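Clonisach Work Table, White Top

Item 358
Ships in 2 cartons
Assembly time: 25 minutes

The Clonisach is a plain white table for workrooms, classrooms and home offices. The top is smooth and flat, with no lip or groove to catch crumbs. It comes in one size and seats one person with room to spread out. Legs are sold with the top and bolt on from below. The Hoani leg set also fits if you need a taller table. 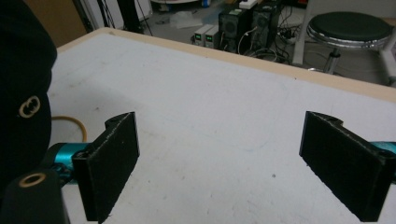

Jaxon Vachon
Product Editor, Brendent Furniture

A white top shows use. After a few months of daily work you should expect faint gray scuffs and smudges like the ones on this table, mostly toward the middle. Wipe the top with a damp cloth and a drop of dish soap, then dry it. For marks that stay, use a melamine sponge with light pressure. Do not use scouring powder or steel wool. They dull the surface and dirt sticks to the dull spots.

Cables can lie across the top or go down the back. There is no cable hole in the standard version. The Clilthorpe clip-on tray holds a power strip under the rear edge and installs without drilling.

In the box: top, four legs, bolts, hex key, instructions. Felt pads for the feet are sold separately.

Warranty: 3 years on the legs and hardware. Surface wear on the top is not covered.

Returns: unassembled tables only, in the original cartons. Please have your order number ready when you contact us.

Related items
Hoani leg set
Clilthorpe clip-on tray
Replacement bolt pack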